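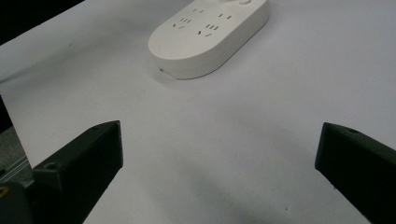

Window AC keeps tripping the breaker, do I need a new circuit?

Asked by Floarea Pop in Cooling & Fans

Moved into a second floor apt in June, older building. Put a 10,000 BTU Simby window unit in the bedroom. Runs fine for 20 min then the breaker goes and I lose the bedroom AND half the living room. Breaker says 15. Unit is on a power strip bc the cord doesnt reach the outlet. Also on that circuit: TV, a lamp, my roomates PC. Electrician quoted me 628 for a dedicated line, landlord says not his problem. Is there anything cheaper to try first??

3 answers

Faustino Camacho
Take it off the strip first. Today. AC plugs straight into the wall, it'll say so in the manual. If the cord wont reach, move the unit to a different window or move the furniture. Most strips aren't meant for a compressor starting up over and over, they get hot at the plug end.

Then the load. Look at the label on the side of the unit for amps. Mine is 9 and change. Add a gaming PC and a TV on a 15 amp breaker and your right at the edge. Run the AC by itself for one evening, everything else unplugged. If it holds, its just overload and you need to shuffle stuff to another circuit. If it still trips, could be a weak breaker or a bad outlet, and thats the landlord's wiring so put it in writing to him.

Do NOT let anyone swap in a 20 without checking the wire.

bucur_55
had same thing. bought a smaller one, 236 on sale, never tripped again. room is a bit warmer but whatever

Guest
Clean the filter. Mine was packed with cat hair

Comment from Floarea Pop: ok ran it alone Sunday night straight in the wall, no trip. PC is moving to the kitchen circuit, roomate not thrilled. thanks Faustino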